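Teaching the kettle job by hand, 50 times before lunch

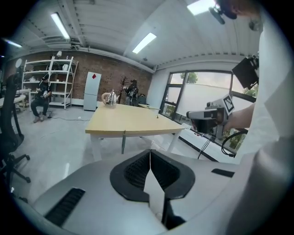 By Zachary MacLeod
September | 5 min read

Jaxon Turcotte talks with his wrists. Ask him how you pour from a kettle and he is already tipping an invisible one over your notebook.

"Everyone thinks the pour is the hard part," he says. "It's the handle! Where you take hold of it decides everything after."

Turcotte runs demonstrations at Niltitz, where people teach manipulation tasks with hand-held grippers. A demonstrator holds one in each hand, squeezes, lifts, sets down, and the recording becomes training material for an arm that wasn't in the room at all. The square printed marker on top lets the software work out where the gripper is.

He came to it from remote control. At Fodmont he spent two years driving arms from a chair across the lab, and he still likes it for slow, fussy work.

"With teleoperation you get exactly what the robot can do, so there's no guessing later. But you're pouring tea through a letter slot. I'd get maybe ten good runs and need a walk. By hand I can do 50 in a morning, and they look like a person doing it, with all the little corrections."

Those corrections are what he gets most excited about. The current kettle set has 1275 demonstrations in it, and he wants more of the messy ones, where the grip lands a bit high and the demonstrator has to shift.

"If every run is perfect, the robot has no idea what to do when it's a half inch off. So I tell new people, don't start over. Fix it and keep going."

His colleague Gilmar Guimarães trains the models and is pickier. He threw out 240 runs from one batch for moving too fast. "He was right," Turcotte says, laughing. "I'd had a lot of coffee."

The part he hasn't solved is force. A person feels the kettle start to slip, and the recording only shows the fingers closing a little more. Guimarães wants sensors in the pads. Turcotte wants to try softer pads first, and they have been arguing about it since spring.

Next up is putting the kettle back down without a bang. He has around 100 runs planned, and he's already practicing at home.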